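Stellura Desk Things
README, last touched 28th April

Hi, and thanks for downloading this! Stellura is my collection of notes and photos about ordinary desks and the stuff that lives on them. I started it in January because I was trying to write a decent list of "things people keep within arm's reach" for a tidying guide, and I realized my idea of a desk was basically my own desk (mugs, mostly). So I started asking people if I could come and look at theirs.

What's in the download

There are 1117 photos in the photos folder and one long spreadsheet called desk_notes. Each row in the spreadsheet goes with one photo. The columns are the room, the desk, the objects I could name, and a column called "unsure" where I put anything I couldn't. Please don't skip that last one! A lot of the good stuff is in there.

There are also 4 text files with longer notes, one for each place I visited. The Hervieu one is much longer than the others — I got carried away with the pen cups, sorry.

How I name things

I go with the plainest word I can defend. A box is a box unless I can see what it's for. If something flat and gray could be a router or could be a power bank, it gets "small device" in the object column and both guesses under "unsure". Gwenaël Besnard talked me into this after we spent most of a lunch arguing over whether a certain tray was a tray.

Laptops are always "laptop", with "open" or "closed" after it. Stickers and labels on the lid get written down too, by color if I can't read them. Cards, notes and loose stickers all go under "small paper things", and I know that's a messy group. Maëlys Perrin has been splitting it up properly in her own copy, and I'll merge that when she's happy with it.

People turn up in plenty of these, since desks tend to have somebody sitting at them. I note clothing only when there's writing on it that I can read. No names are matched to photos anywhere in the spreadsheet, so please don't try to add them.

Things I know are wrong

The lamp column is a mess. I changed my mind halfway through about whether clip-on lights count, and only went back and fixed the first 50 rows. Beige and tan are used pretty much however I felt that afternoon. And "edge of desk" sometimes means the front edge and sometimes a side, which I really should have sorted out before I got this far.

If you spot something else, write to me with the row number and what you'd call the thing. Hugo Chevalier sent me nearly 100 corrections in one go and I was thrilled, so don't be shy.

Using it

Go ahead and use the notes for anything you like, and say where you got them. Please ask me before you put the photos in something printed. If you only want a quick look, open the Clurkano folder first — it has the plainest desks and the fewest "unsure" entries.

One photo to get you going:

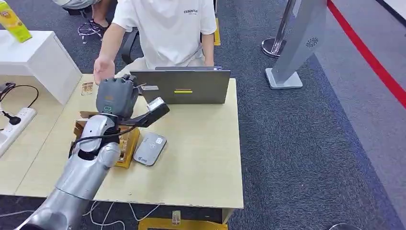

Desk with open laptop, small open box, and a flat gray device (see "unsure").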